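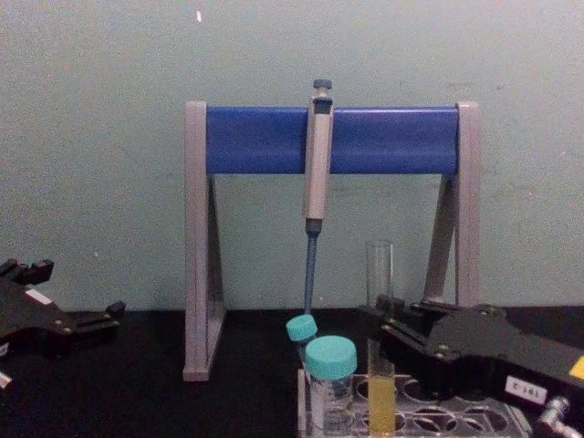 Review: the Quintero two-arm bench kit, after a month of chores

By Samira Jaber | October
Reading time: 7 minutes

I have wanted a machine to do my dull jobs since I was old enough to be given dull jobs. So when Quintero offered our shared workshop a loan of their two-arm bench kit, I said yes before I had read to the end of the email. Then I read the end of the email and found out I would have to clear a whole bench.

We kept it for a month. In that time it worked on the wet lab side (tubes, racks, pipettes, caps), in the parts room, and for one glorious week in the staff kitchen. The question I get from everyone who hears about it is the same one: can it do chores yet? My answer is yes to more of them than I expected, and a firm no to a couple I would have bet money on.

What you get

Two arms, two black parallel-jaw grippers, a camera, a control box and a laptop license. The arms mount facing each other from opposite sides of the work area, so both hands can reach the middle. I was doubtful about that layout, as I assumed they'd bump into each other all day. They mostly don't. The software plans both arms together, and when they do get close one of them stops and lets the other by, like two polite people in a hallway.

You train it by showing it. You hold a pair of handles, the arms copy what you do, and after enough rounds you let it try on its own. Quintero says 25 rounds is a good start for a simple job, and that matched what I saw. It is also a very pleasant way to spend a morning. You feel clumsy for the first few tries, and then your hands stop thinking about it and you are just moving a tube.

Setup took me most of Thursday. The arms were easy. The part that ate the time was the bench itself, which had to be level, and ours has leaned toward the sink for as long as I've worked here. Bring shims.

Tubes and racks

Moving capped tubes from one rack to another is the best thing it does, and I could have watched it for hours (I did watch it for hours). It comes in from the side, closes slowly, lifts straight up and sets down straight. If the hole it wants is taken, it picks another. If a tube is leaning it will still get it, though the approach is slower and you can almost feel it squinting.

Open glass tubes with liquid in them made me nervous, so I held off until the second week. I used tinted water for all of this and would suggest you do the same. The trouble is clear glass. The camera sees the liquid well and the glass above it badly, so the early tries had the arm going for the colored part low down, where the rack is in the way. More rounds of training fixed it, mainly rounds where I made a point of gripping high. I had two breakages in the whole month and both were my fault, one from a bad height setting and one from my elbow.

Screw caps surprised me. I'd read enough about robots and jar lids to expect a mess. With two hands it's a reasonable job: one gripper holds the tube, the other turns, lets go, goes back, turns again. Slow? Very. A person does it in the time it takes the robot to line up. It also has no feel for cross-threading, so every so often it will put a cap on at a slant and move along, quite pleased with itself. Check the caps.

Pipettes

Taking a pipette off its stand sounds like nothing. You reach up, unhook it and go. For the arm it is two moves that have to blend, up and then out, and if it goes out first it drags the stand along with it. Ours hangs from a bar across the top, and for the first several days I kept one hand ready to grab the uprights. Putting it back is harder again. It has to find the bar with the hook while the thin end is swinging about near everything you don't want knocked over.

It got there! By the last week it was unhooking cleanly nearly every time and hanging it back up most of the time. What it never learned was the button. The jaws are flat, the plunger is small and sits on the very top, and pressing it to the first stop and no further is a thumb job. Quintero sells a powered pipette mount for this, which we didn't have on loan. If pipetting is the reason you want a robot, price that mount first, or look at a proper liquid handler, which will be faster and won't need to be taught anything. I'd get this kit for all the jobs around the pipetting.

The parts room

I set it to sorting returned fasteners into bins, a job that everyone here hides from. Bolts and brackets were fine. Washers were not fine. A flat washer on a flat table is close to impossible for these jaws, and it would scrape at one, miss, back off and scrape again with no sign of losing heart. I put down a sheet of soft foam and that helped a lot, since the tips could sink in a little and get under the edge.

I kept a tally in the parts room, as I wanted one number I could trust. Out of 1000 items tipped onto the foam over several nights, it put 604 in the right bin with no help. That looks poor written down. But I had gone home! I came in, did the rest with a cup of coffee, and the job that used to eat my afternoon was done before anyone else had their coat off. I'd rather have 604 bolts sorted badly slowly overnight than none sorted perfectly, and I think people who judge these machines by the clock miss how good it feels to walk in on work that has moved along without you.

The kitchen week

This was supposed to be for fun and it ended up teaching me the most. Mugs out of the drying rack and onto the shelf: good, once it had met all our mugs. A new mug with an odd handle threw it off for a day. Wiping the counter: good in the middle, hopeless at the corners, and it has no idea when to stop. It will wipe a clean counter just as hard as a dirty one.

Folding dish towels was the one I had told people it would never manage. It managed. With two arms it can pinch both corners and lay the cloth over, and the second fold is often neater than mine. Getting the towel out of a pile in the first place is where it falls down, so I'd lay each one flat and let it do the folding, and yes, I know how silly that is, as laying it flat is half the work.

Loading the dishwasher was a flat no. The reach is wrong, the racks slide when pushed, and forks are a nightmare of thin shiny things. I gave up after an evening.

How it compares

I've had shorter tries of two others. The Gravico single arm costs less, is quicker, and is the one I'd send a small shop to if all they need is pick it up here, put it down there. One hand is one hand, though, and the number of everyday jobs that quietly need a second one (to steady the tube, hold the bag open, keep the towel from sliding) is much bigger than I had thought. The Cloltska has softer fingers and would have beaten the Quintero on mugs and glass. Its training software made me want to lie down on the floor.

I also tried the Stidico fingertip pads, a rubbery add-on that slips over the Quintero jaws. Get them. They made more difference on glass than a full day of extra training, and they peel off when you want the hard tips back for bolts.

Gripes

The cable from the left arm is too short if your outlets are on the right. The jaws are bulky, so they get between you and the very thing you're trying to check on, and they get in the camera's way for the same reason; add a second camera if you can. The pause sound is a cheerful three-note chime, and you'll come to hate it. When the arm is unsure it stops and waits for you, which I'm glad of, but it doesn't send a message anywhere, so twice I came in to find it had been waiting politely since shortly after I left.

You also can't leave it near anyone who hasn't been shown how to use the stop button. It's slow and it's fairly gentle, and it is still two heavy arms that can't tell a sleeve from a towel.

Who should get one

If you run a small lab, a repair bench or a teaching room and you have repeat jobs that can be done slowly while you do something else, I'd ask for a trial today. Pick a job with things that stand up by themselves, in places that don't move much. Racks of tubes are close to perfect. Give it a week before you judge it, and be there for the first two days, as that's when you find out what you do with your own hands without noticing.

For the house, I'd wait. I say that as someone who misses it in the kitchen more than I miss it anywhere else. The towels are back to being my job, and the second fold is crooked again.

Ours went back to Quintero last week. I have asked for another month with the pipette mount, and I've already put the shims aside.

Questions or corrections: use the contact form | © Samira Jaber, all rights reserved | Back to top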